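Widmer Rooms — workplace inspection checklist
Room 1608, tables and small electrical items
January 2009

1. Walkways clear between tables: OK
2. Partition walls upright and fixed: OK
3. Table legs locked, no wobble: Front table OK. Rear table has slight play, tighten before March.
4. Fire extinguisher in date: OK, tag 54
5. Power cords kept off the floor and away from edges: ACTION. A black cord hangs over the edge of the rear table near the right end. Clip it up or run it behind.
6. Desk lamp, blue, flexible neck: See comments.
7. Loose items on work surfaces: See comments.

Comments on 6 and 7

The lamp should stand flat on its base with the shade turned so the vent holes are open to the air. Do not lay cloth or paper over them. Bulb limit for this room is 20 watts. Check the neck for cracks where it meets the base — the Kelter lamps failed there last year.

Toy vegetables and fruit may stay out during use but go back in the bin at closing.

Front table, lamp and play food

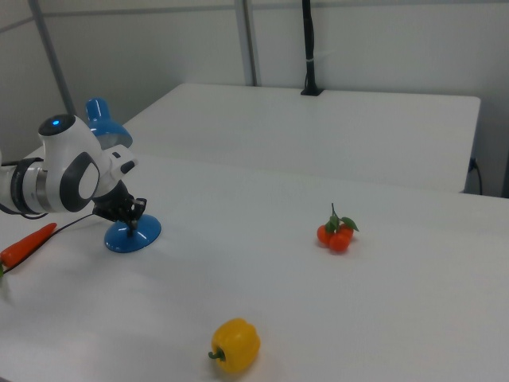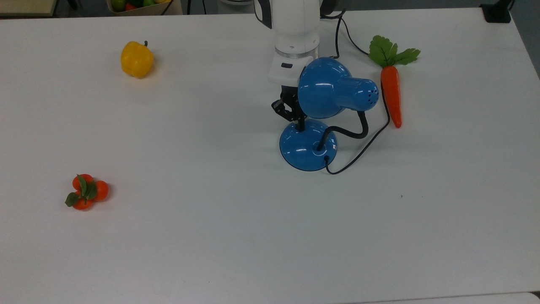
Item 5 must be closed before the next inspection. Item 3 can wait for the Furen delivery, as the brackets come with it. Send the signed copy to the Navix office and keep 2 copies in the room folder.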